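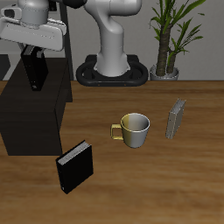 Robot club notebook, Stindside sim bench
May, entry started 4:15 pm
by Hafþórsson

OK, book task again. We have the Fisina challenge coming up and I want the arm shelving books without me holding my breath every time, so today was all about the grasp and nothing else. (I know, I know, I said that last time and then spent an hour on the mug.)

Set up the usual tabletop in Arnivska, with the two black books, the thin gray one, the two-color mug and the dark shelf on the left. Physics step limit is 3000 per episode, which is plenty. The old limit of 300 was silly, the arm barely got moving before the reset kicked in!

First batch was 60 episodes with random book angles. The black books are fine when the fingers come straight down and close across the thickness. Where it goes wrong is the yaw. If the book is standing at an angle and the wrist is even 8 degrees off, one finger touches first and the whole thing spins away and falls on its face. Very funny the first time. So I added a little pause above the book, let the wrist line up, then go down slow. Much better, I'm keeping that.

The thin gray one is still a pain. It tips if you breathe on it. I tried bumping the friction up and it did help, but that feels like cheating and the judges set their own values anyway, so I put it back. Going to try a lower grasp point next, closer to the table, and see if that keeps it standing.

Also, the mug! Our path planner doesn't know it exists. It only knows about the shelf and the table. Somebody please add the mug to the collision list before we run the full sequence, handle included (the handle is the part that will get us).

Spine direction: the rules say spine out on the shelf, so we need a wrist turn somewhere between lift and insert. I'd do it up high, well clear of everything. Haven't written it yet.

To do:
- lower grasp for the gray book
- mug in the collision list
- wrist turn before insert
- save the seeds this time, please, me

Stopped at 6:40, laptop fan screaming.

Last updated: May, 6:52 pm

Recent entries
Gripper closing speed, second try
Why the shelf kept sliding
Arnivska install notes for new members
Fisina rules, the parts we keep forgetting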